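3.2 Loose objects on shared workbenches

The household and workshop interviews left us with a question that talk alone did not settle. People told us that their benches were "mostly clear" or "a bit of a mess", but the same words were used for surfaces in very different states. We therefore turned to the benches themselves and recorded what was lying on them, where it was lying, and whether it had a holder or container within arm's reach.

The material comes from 14 benches, each visited more than once, for a total of 46 recorded surfaces. Guo and Uibo did the first round of coding. Georgiev coded a second time without seeing the first set of notes, and differences were talked through until one code was agreed on. Most of the differences had to do with things that are hard to call either stored or loose. A cable in a coil is a good case. Somebody has gathered it up, so it has been dealt with in one sense, but it has no place of its own and can be pushed along the bench by whatever comes next. We ended up coding coiled cables as loose unless they hung from something.

We use three terms in what follows. A held object stands or sits in something made or adopted for the purpose, such as a rack, a block with holes or a cup. A parked object has no holder but has been set at the back or side of the bench, out of the main working area. A dropped object lies in the working area itself. The word "dropped" is meant loosely and says nothing about how the object got there. Earlier drafts used "abandoned", which two of the people we interviewed disliked, and we agreed with them.

The back edge of the bench is where held objects are found most often. This was expected, as holders take up room and people put them where their elbows do not go. Figure 4 is typical in this respect. A small wooden block with a set of thin upright tools stands at the back edge, and a brown cup filled with toy pieces, one of them a yellow piece shaped like corn, stands along the same side. A purple marker stands upright near the back edge as well, between the two. We coded the marker as parked. It lines up with the held objects and could easily be taken for one of them, and this is the kind of case in which the two rounds of coding came apart.

The cup deserves a note of its own. Cups were the most common adopted container in our material, and what they held did not always have much to do with the work of the bench. Several of the people interviewed said that they kept a cup because it was there already – Bisgaard's notes call this "the container comes first" – and that small things went into it once it had a spot. A cup also hides very little. Tall items show above the rim, and this seems to matter to people who share a bench, who said they would look into a cup before they would open a drawer.

Hand tools and pens behave differently from small parts. They are picked up and put down many times in one sitting, and they were the objects most often coded as dropped, even where a holder was close by. In Figure 4 a red-handled hex key screwdriver lies on the bench next to a coiled black cable, and an orange pen lies at a slant toward the other side. The block of upright tools is on the same bench. We see the same pairing – an upright set at the back, a similar tool lying farther forward – on 21 of the recorded surfaces. Whether the tool lying out belongs in the holder is not something a still picture can tell us, and we did not code for it.

Corners were treated as a separate zone after the first round. Small flat items and boxes collect there, often with no shared use. Xu suggested that a corner works as a holder without walls, and the interviews partly bear this out: when asked where they would look for a missing item, people named a corner nearly as readily as a drawer. Section 3.3 takes up what happened to the corner items when the benches were tidied.
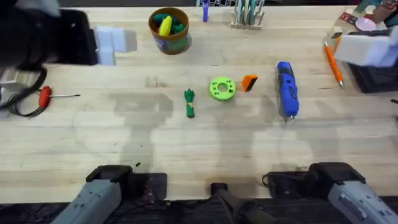 Figure 4. Light-colored wooden workbench with held, parked and dropped objects, as defined in Section 3.2.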